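Sideck Household Handling Project
Progress report to the Achterberg Fund
November 27, 2019

Summary

Work since July has gone into the second part of the grant: teaching the Dollska robot household tasks by remote control. The operator wears a headset and a pair of tracked gloves, and the robot copies the movement of both arms and hands. Each completed run is stored with its joint positions and video and later used for training.

We have 694 usable demonstrations on file. The target for the full grant is 4000. We are behind the schedule in the original plan, mostly due to the time spent on the arm covers in the summer, and a revised schedule is attached as Annex B.

Work in the reporting period

Recording moved from the bench to the furnished room at the Ullness site. The bench tasks were all done at table height, with hard objects in fixed places. The room has carpet and a sofa, and the current task set deals with soft items at floor level. Picking up a pillow and putting it back on the seat is the first of these. It is simple to explain to an operator and hard to do well through the gloves, as there is no feeling of contact and the pillow changes shape when it is gripped.

Operators first tried to work with one hand and lost their grip often. They now bring both arms down in front of the sofa and use one side to steady the pillow. The wrist view helps most in the last part of the approach, when the robot's own arms block much of the view from the head.
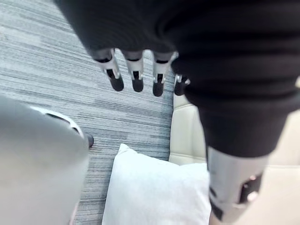

Results

Of the pillow runs recorded in the last block, 73 percent were accepted at review. Runs were rejected for three main causes: the fingers closed before reaching the fabric, the two arms came too close to each other, or the operator paused so long that the run was of no use for training.

A new operator needs nearly 5 hours of practice before their runs pass review at a steady rate. We had planned for two. Practice time is now booked separately and is not counted as recording time.

Problems and changes

The knit sleeves tend to bunch up when an arm is lowered and bent. We have asked for a closer fit and expect the new set before the next report.

The delay between glove and hand is still noticeable in fast movements. Operators have been told to slow down near the floor. A software change is being tested on the bench and has not been used for any stored runs.

Spending

Spending is within budget. We ask to move the unused travel money to operator hours. The amounts are in Annex A.

Next period

Pillow runs will continue until the set is complete. Blankets and folded towels follow. A first model trained only on the Ullness recordings will be tested in the same room, and the results will be included in the next report.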